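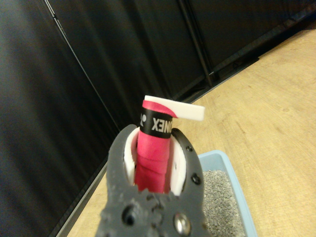
Gesham G2 Two-Finger Gripper, Curved

Part no. G2-704. Made by Rullwood. Page last revised March 21, 2022.

The G2 is a two-finger gripper for light arms, intended for handles, tubes, bottles and other round stock held across the shaft. The fingers curve upward and outward, so a cylinder settles toward the middle of the grip as they close. A racket handle in overgrip tape is a typical load: soft surface, spiral seams, some give under pressure.

Body
Dark gray, matte. The surface is left as made and shows small pits. These are cosmetic and are not grounds for return. The round opening in the palm must stay clear. Do not plug it or run cable through it.

Pads
Each finger carries a white pad along its inner face. Pads are sold in pairs under part no. G2-P. Replace both together. A worn pad on one side moves the object off center and the arm will place it off by the same amount. Clean with a damp cloth. Solvent cleaners harden the pad material and void the pad warranty.

Grip notes
Taped handles should be picked below any printed band or finishing tape. Gripping across the end of the tape can lift it over repeated cycles. For upright picks, set the approach so the lower end of the handle goes down into the palm before closing. Objects with a wide or offset top, such as a cap that overhangs one side, need extra clearance on that side in the path planner. The standard collision model covers the gripper only and does not include the held object.

Loose granular material should be kept out of the palm. If the gripper works near an open tray of granules, brush out the palm at the end of each shift and check that both fingers close fully with nothing between them.

In the box
Gripper with pads fitted
Spare pad pair
Spare screw set
Mounting plate, Wiriya pattern, with 4 bolts
Power and signal cable, 2 m

Fit
Wiriya plate: direct. Bukudholm arms: adapter G2-B required, sold separately. Other arms: send a drawing of the flange before ordering.

Known issues
Units from the first batch may report a closed position while the fingers are still open. Firmware 6 corrects this. Run the homing routine twice after the update. The wide finger set is delayed and is now expected in April.

Support
Fit and mounting: Ratree Kaewsai
Returns and spares: Manee Meesuk
Quote the part number and the firmware version in all messages. Returned units must be shipped with the pads fitted and the cable removed.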